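Drinking water on the Trundport to Jendulville walk

Many of you have asked what we will do about water on the long walk this year. I promised an answer before Easter, so I write it now, and I ask you to read it also if you have walked with us before, for some things are changed.

The route is 96 kilometres over four days. Last June we had two very warm afternoons, and on the second of them several walkers came to the hut at Prantl with a headache and not much wish for supper. All were well by the morning. Still, I did not like it, and I have thought about it during the winter.
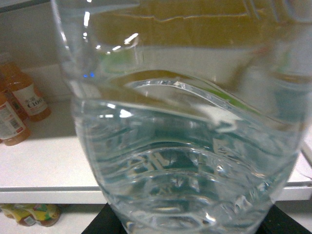
A large bottle, partly filled with water.

The first change is that we ask every walker to start each morning with two litres. In former years we said one and a half. I know it is heavy, and I know that some of you will pour a little out behind the hut when I am not looking. Please wait with this until after the pass at Ekell, which lies at 925 metres and has no spring on the south side. The stream marked on the old map is dry in most summers.

The second change concerns the tap at Prantl. The owner of the hut has let us know that the water there must now be boiled before drinking. He will have a big kettle on the stove from six o'clock in the evening, so fill your bottles before you go to bed and let them cool overnight. 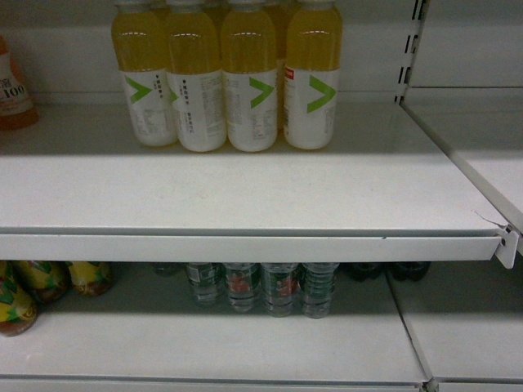
For those who find plain water dull after the third hour, a pinch of salt and some lemon juice does very well. My wife adds a spoon of honey. You can also buy something sweet in Trundport on the evening before we leave, but the shop closes at 8 and on the way there is no other until Jendulville.

The fee is 488 crowns, the same as last year, and it covers the huts and the bus back. Names should reach me by 21st March. If you take medicine that makes you thirsty, or if your doctor has told you to drink less than other people, write one line about it with your name. I will keep it to myself.

Those who need to borrow a rucksack should also say so. We have three, and one has a new strap.

Valdemar Laxdal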